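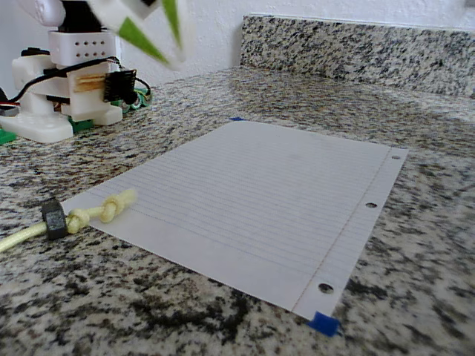 Badach desktop arm kit, bought from Tkachenko
Reviewed by a customer in Nistside

I planned for this purchase during one winter, and my limit was 200 for everything. The kit costs 199, so on paper I had it right. In practice the price of the kit is only the first line of the budget, and I would advise other buyers to write the second line before they order.

The printed parts are good and the screws fit well. The cables are too long for such a small arm, and you must find a place for them yourself. A power supply is not included. I ordered one from the shop in Morkthorpe, and it came on Saturday, 2 days after the kit.

Please also plan for small things: painter's tape, rope, some nuts for weight, paper. They cost little, but I use them all the time. I looked at a ready-made arm for 2,000 as well — it was far outside my plan.

The manual is short and the drawing for the gripper is hard to read. Four stars from me. I would buy it again, but with more money put aside.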